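The Follbridge Animal Shelter has revised its foster care program, and the changes take effect in March. As a foster carer with the shelter, I have set out the main points on this blog for households considering an application.

Last year the shelter placed 1,726 animals, of which 581 spent time in a foster home before adoption. Most were nursing cats, kittens too young for surgery and older dogs recovering from treatment.

Under the revised program, new carers attend one evening session at the Jutton Road centre. A home visit follows. Carers receive food, litter, bedding and any prescribed medicine at no cost, and a refundable deposit of $70 applies to crates and heat pads. The minimum placement is now 4 weeks.

My current foster is Rena, a grey tabby who was surrendered with an untreated dental condition. She is eating well on soft food and has begun to sleep outside her carrier. Her predecessor, Msimang, was a long-haired tom of considerable size and has since been adopted.

Carers are asked to keep a foster animal apart from resident pets for the first ten days. A spare room, bathroom or laundry is acceptable, provided it is warm and has a door that closes properly. Bedding should be washed separately, in hot water and without fabric softener.

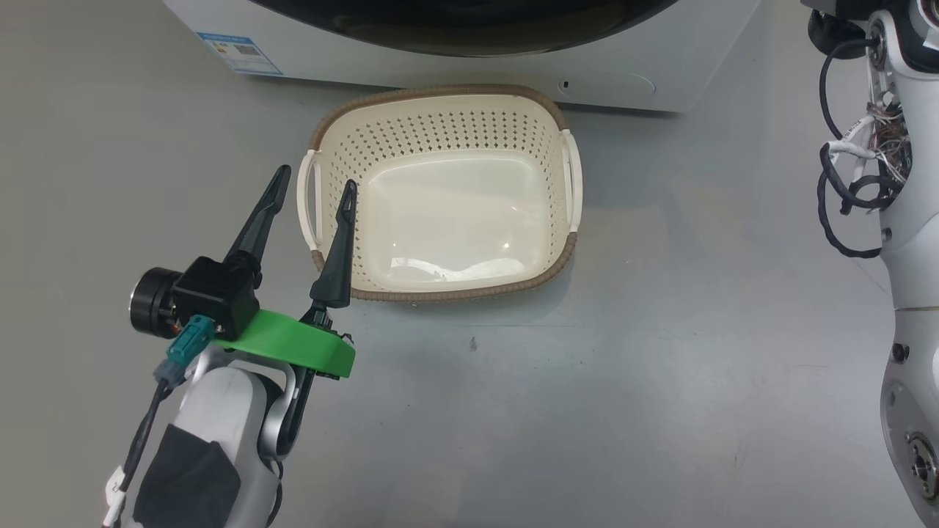
Food and water bowls should be kept well away from the litter tray. Any change in appetite must be reported to the foster desk by 9 a.m. the next morning. Application forms are available at the front counter.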